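Report on the Visit to the Olatunji Demonstration Center

In October, members of the equipment planning group visited the Olatunji center to review hand-held gripper tools before the next budget request is prepared. Gizella Magyar led the group, which was received at 11 a.m. and given most of the day with the center's staff.

The morning was spent on the Beso program, under which operators work with hand-held grippers in ordinary furnished rooms. Staff spoke openly about cost. A complete set is priced at over $3000, with spare finger pads and mounting hardware billed separately.

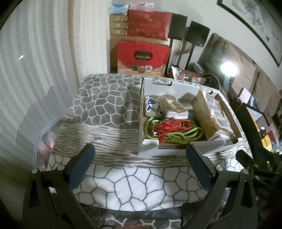
Delivery times were the second concern. Umosine, the supplier now under review, quotes eight weeks for a first order and three weeks for replacement parts. The center keeps its own stock of pads and advised us to budget for the same.

The group also asked about training. New operators at Ostomness, the center's sister site, practice on common household goods before any recorded work begins. Ms. Magyar noted that our present plan sets aside no staff hours for this purpose.

A revised estimate, with separate lines for tools, spare parts and training, will be sent to department heads for comment. Questions on warranty coverage remain open with the supplier.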